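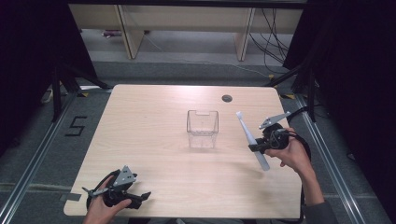
So I've been meaning to write something longer about what the last stretch at work has been like, and since I'm home with tea and a heating pad on my shoulder, you're all getting it in pieces. Settle in!

For anyone new here, I was a packer at Trernness for years. Toothbrushes, combs, travel cups, all the little things that end up in hotel bathrooms. You stood at the line, you filled the kit, you slid it down. I could do it half asleep, and on the early shift I pretty much did.

Then the company bought into the Flisteris system and two of the packing lines went over to arms. We all had our theories about who'd be out by summer. I had my resume printed and sitting in my bag, I'll admit that.

What they offered me was a spot on the teaching side. You hold a gripper in each hand and do the job slowly and cleanly, brush into cup, brush out of cup, over and over, and the arms learn from the recordings. Eight of us said yes. A few people I really loved working with took the payout, and I still look for them at lunch.

My first day I was terrible. Your fingers know how to pick up a toothbrush, they've known since you were three, and suddenly you've got two jaws and no sense of touch. I dropped things all morning and went home feeling like a beginner at 53.

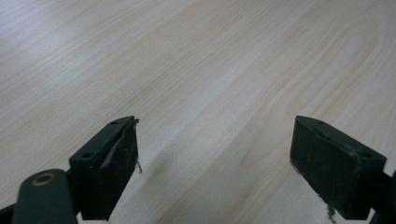 You do get fond of the tools, though. I can tell mine by the feel of the handle, and I get a bit grumpy when somebody else grabs them first. And you start noticing how you move – when you turn your wrist, when you slow down. I'd done this work forever and never once watched my own hands.

The part I'm still chewing on is the quiet. On the old line we talked all day, birthdays, bad knees, whose kid was moving to Misham. Now it's one person to a table and you concentrate, and by break time everyone is bursting to say something. Breaks have gotten very loud.

The pay is a little better and my back is a lot better. My shoulder is not, as mentioned. We asked for shorter turns at the table and got them in May, and that made a real difference.

Do I worry I'm teaching my own replacement? Sure, some nights. The Castaño contract keeps sending us new items to learn, so for now there's always a next thing. Tomorrow it's combs, and I already know I'm going to hate the combs.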